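Chapter 6
Household Textiles and Their Care

Reading time: 9 minutes

Textiles are among the most heavily used goods in any home. They are slept on, worn, wiped with, sat on, and washed, often many times in a single season. Their useful life depends partly on how they were made and partly on how they are treated after purchase. Earlier chapters dealt with fiber and yarn as raw materials. This chapter follows the finished cloth into the household, where decisions about washing, drying, sorting, and storage are made by people who seldom have any technical training.

Students should have completed Chapter 4, on fabric construction, before beginning. The terms warp, weft, knit, and finish are used here without further definition. Dyes are treated only as far as they bear on laundering; the chemistry of dyeing is taken up in Chapter 9.

6.1 The Household as a Textile System

It is useful to consider all the cloth in a home as a single stock. Items enter the stock through purchase, gift, or home sewing. They leave it when they are discarded, passed on, or cut down for another purpose. Between those two points each item moves through a cycle of use, soiling, cleaning, and rest. The length of the cycle differs greatly from one item to another. A dish towel may complete it in a day. A winter blanket may complete it once a year, in April, when the heating season ends and the bedding is changed.

The household survey carried out in Flisville, which is referred to throughout this part of the book, recorded the laundry practices of 840 homes. Each home kept a written log for 30 days. The logs listed what was washed, at what temperature, in what company, and by what method it was dried. Table 6.1 gives the main results. The most common reason recorded for retiring an item was change of color, followed by loss of shape. Holes and tears came third. Many items were therefore given up while the cloth itself was still sound.

This finding has shaped the order of the present chapter. Color is considered first, then dimension, then strength.

6.2 Color and Its Loss

A dyed cloth loses color in several ways. Dye may dissolve into the wash water. It may be rubbed from the surface by contact with other cloth or with the drum of the machine. It may be broken down by sunlight, by chlorine bleach, or by perspiration. The resistance of a color to each of these is called its fastness, and fastness to one cause is no guarantee of fastness to another. A curtain fabric may stand up well to sunlight and poorly to water.

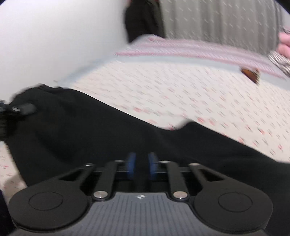
Transfer of color from one article to another is known as staining or, in household speech, as bleeding. It requires a source of loose dye, a receiving cloth, and enough moisture or pressure to carry the dye across. Dark shades carry the greatest quantity of dye and are the usual source. Pale and undyed goods are the usual receivers, and they show the result most plainly. A black garment left lying on a white bedsheet brings the two extremes together, and the pairing serves as a convenient case for class discussion. If both are dry and the dye is well fixed, little or nothing will pass between them. If the garment is damp, or new and not yet washed, a mark may form within a few hours. The same pair placed together in a hot wash presents a greater risk, and most care instructions advise against it.

Loose dye is most plentiful in the first few washes. For this reason the Javden method, used in many school laundries, keeps new dark articles apart for their first 2 washes and admits them to the general dark load only after a rub test. The test is performed with a square of damp white cotton drawn firmly across an inside seam. Any color on the square is compared with a printed gray scale and entered on the record card. Exercise 6.3 gives the full procedure.

6.3 Sorting Before the Wash

Sorting is the division of soiled textiles into loads that may safely be washed together. Color is the division most people learn first. It should be combined with at least three others: the temperature the fiber will bear, the degree of soiling, and the weight of the fabric. Heavy articles washed with light ones rub against them and wear them, and the load dries unevenly.

In the Flisville logs, almost 4,000 loads were described closely enough to be classified. Loads sorted by color alone made up the largest group. Loads sorted by fabric weight were uncommon, although damage from mixed weights was reported in every district of the town. Later sections return to this point in connection with pilling and the distortion of knitted goods.

Bed linen deserves separate mention. Sheets tend to wrap around smaller articles during the wash and hold them in a tight bundle, so that neither is properly rinsed. Sheets and pillowcases should form a load of their own where the quantity allows. Before loading, each sheet should be shaken out and examined for socks, underclothing, and other small pieces carried along from the bed.

6.4 Plan of the Chapter

Sections 6.5 through 6.8 deal with water, detergents, mechanical action, and temperature. Sections 6.9 and 6.10 cover drying and pressing. The chapter closes with the storage of seasonal textiles and a set of review problems based on the Shiferaw linen inventory, which is reproduced in Appendix C.

Related chapters
Chapter 4: Fabric Construction
Chapter 5: Finishes and Their Purpose
Chapter 7: Stain Removal
Chapter 9: Dyes and Pigments
Appendix C: The Shiferaw Linen Inventory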